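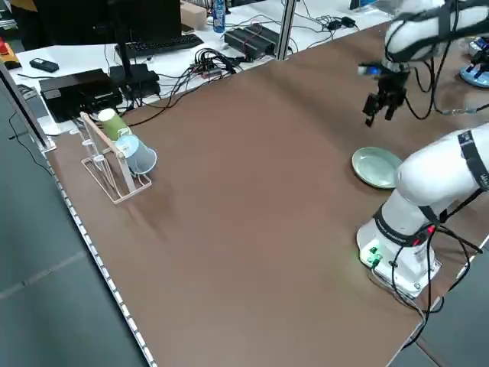 26/10/2023

Leire Valcárcel hat sechs Jahre an ihrem Buch über Knöpfe geschrieben. "Plistdale" heißt es, nach dem Ort, in dem ihre Großmutter eine Änderungsschneiderei führte. Im Februar ist es bei Billari erschienen.

Mit Mode hatte sie beruflich lange nichts zu tun. "Ich war Lektorin für Reisebücher", erzählt sie. "Abends habe ich mir Mäntel genäht, die außer mir keiner tragen wollte." Aus den Notizen zu diesen Mänteln entstanden die ersten zwei Kapitel. Der Verlag Tolentino lehnte das Manuskript ab, es sei weder Ratgeber noch Memoiren. Sie gibt dem Haus heute recht. "Es ist ein Buch mit Abschweifungen. Wer eine Anleitung sucht, ärgert sich."

Auf 537 Seiten geht es um Futterstoffe, um Trauerkleidung und um die Frage, wann man ein Kleid weggibt. Sie selbst tut sich schwer damit. Drei Mäntel der Großmutter hängen noch bei ihr im Flur - getragen wird nur der graue.

Auf Trends angesprochen, zuckt Valcárcel mit den Schultern. "Ich kaufe wenig und ändere viel. Das ist kein Programm, ich habe eben eine Nähmaschine." Die Kritik in der Zeitschrift Stukari, das Buch sei zu lang, hat sie gelesen. Gekürzt hätte sie höchstens das Kapitel über Handschuhe.

Zurzeit schreibt sie über Hüte. Einen Titel gibt es noch nicht.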